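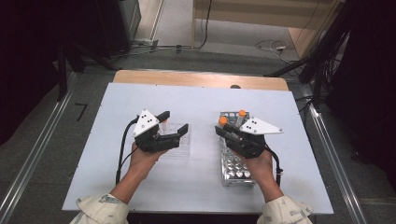

Tube Handling Group, Jutside site
Minutes of the December meeting
Started at 2 p.m., in the small room as the big one was taken

I'm doing the minutes again, so apologies in advance for my style. Everyone from the Jutside bench came, plus two people from Kustia on the phone (the line dropped once and we waited for them).

1. Last minutes
Agreed. The typo in the Stendau order number is fixed.

2. The left gripper fault
This took up most of the meeting! For those who missed it: during the morning session the left gripper stopped closing partway through a pick. The fingers stayed open, the software carried on as if it had the tube, and the tube went over on the table. It was empty and it didn't break, so all we lost was a bit of time and some dignity. Then it did it again 11 picks later, and that's when we stopped for the day.

We went through the log together. The close command was sent both times, and the position reading never moved. My money was on the cable, because the signal comes back if you hold the plug straight, but Kustia think the finger pad may be catching on the arm. They've seen pads come up slightly proud when the screws are over-tightened. We argued this back and forth for a good while and I don't think anyone changed their mind.

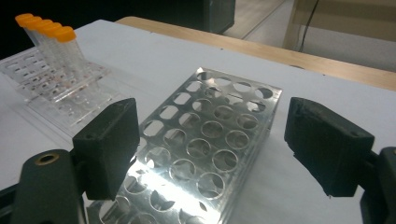
What we did all agree on is that the software shouldn't believe it's holding something when the fingers haven't moved. Kustia will add a check to Collet so that it stops and beeps if the position doesn't change after a close command. I asked for a loud beep. They said they'd see.

3. Safety
Somebody pointed out (fairly) that during the second fault a hand went in to straighten the tube while the gripper was still powered. It was my hand. New rule from today: power off at the switch first, then reach in. I'll print it and stick it on the cabinet.

Until the fault is sorted we're using empty tubes only, caps on. Stendau asked by email if they could send us filled ones early and the answer is no, sorry.

4. Test plan
Swap the left cable first, then run 28 picks with nothing else changed. If it still sticks, put the old cable back, change the pads and run the same 28 again. One change at a time, please! Last time we changed everything at once and learned nothing.

5. Actions
Me: cable swap, printed rule, send the log to Kustia
Kustia: position check in Collet, spare pads in the mail
Bench team: test runs, and write down every stick, even the ones that clear themselves

6. Any other business
The carpet by the rails needs a vacuum. Next meeting is after the test runs, same time, hopefully the big room.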